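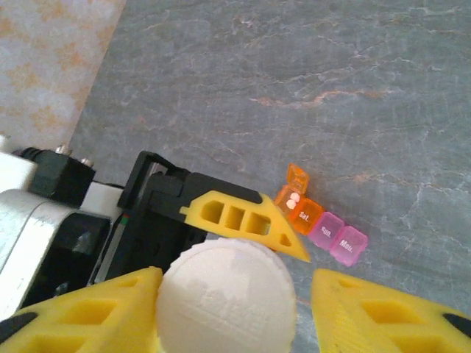
*Wrist view, pill organiser on the table, first lid open, ball in the grip.*

**Thursday, notebook of bench 2 (Viera)**

Task for the morning was the medicine set: pill organiser and bottle with screw cap. I write down the stop before I forget the order of things, because Siamak was not in the room and will ask me.

At 10:40 the arm stopped by itself with the message "finger load, limit" and error code 137. I was standing at the keyboard, not at the arm. I pressed the red button also, to be sure, and waited until the drive light was off. Only then I went near with my hands. Please everybody do it in this sequence, also when the arm looks dead.

What I found in the log:

- the load on the left finger goes up slowly, then very fast in the last part of the turn
- the wrist continues to turn after the limit is reached, for 10 more cycles
- the stop comes only at line 2374

The second point is the one I do not like. The limit should stop the wrist and the fingers together. It looks to me that the limit is read only by the finger controller, and the wrist gets the news late. Roya thinks the same, but she wants to see the log of the Skumari arm before she agrees in writing.

Cap turning is the worst case for this fault. The fingers must press hard on the ribs or they slip, and the wrist adds its own force on top.

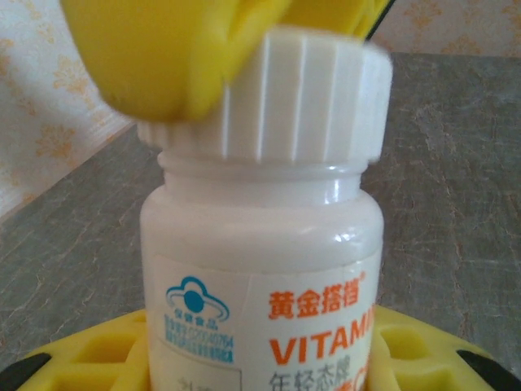 If the cap is gripped a little from the side, it tilts, and then it can bind on the thread. The finger feels this as load, and the wrist only pushes more. I think we have made the problem bigger last week, when we raised the grip force and did not touch the wrist limit. The change is mine, I found my initials on it.

Done today:

1. Grip force back to the old value.
2. Wrist speed for cap turning set to half.
3. Fingers taken off and looked at under the lamp. No crack that I can see, but I asked Homa to check them again with fresh eyes.

Not done: the wiring check between the two controllers. Fatemeh has the drawing from Mivico and she is in Ulletley until tomorrow.

No cap turning before the stop is tested with both controllers together. Pick and place is allowed, with one person at the button.

Question for Siamak: was the delay already there before the December update? I could not find an older log with a stop in it.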